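Why Bożena Zieliński still flies gliders on paper first

2026-06-09
By Colleen Marchand
3 min read

I'd been trying to get Bożena on the phone since November, so when she finally said "come to Lerham, I've got an hour and a kettle", I was in the car before she could change her mind.

She designs wings for small gliders, the sort you can tow up behind a light aeroplane on a Saturday, and her latest, the Flinon, is what everyone at my club keeps asking about. I wanted to know why it has such long, skinny wings.

"Drag, mostly," she said. "At slow speeds a lot of your drag comes from making lift in the first place. Stretch the wing out and you pay less for it. Then you've got a wing that bends like a fishing rod, and that's where my weekends go."

The first set of drawings had a span of 11 metres. She hated it (her word was ruder). Lorne Hawthorne, who does her structures, talked her into a stiffer spar and the whole thing grew from there.
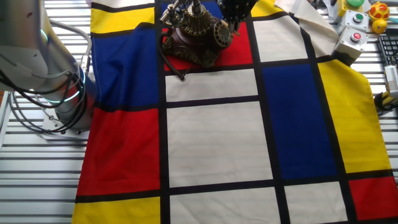 I asked whether the bending worried her. "Bending, no. Twisting, yes! If the tip twists the wrong way at 75 knots you can get flutter, and you really don't want to meet flutter." So she and Lorne spent five weeks on the skin alone, changing the angle of the fibres and doing the sums again each time.

And the paper? She does her first sketches by hand, always, then a rough weight table in pencil. "The computer will give me 40 answers before lunch. I like to have a guess of my own to argue with."

We'd got on to winglets by then, which she's quite rude about, and my tea had gone cold. I did manage to ask when I could have a go in the Flinon.

"When Lorne's signed the spar off," she said. "Ask him. Bring biscuits."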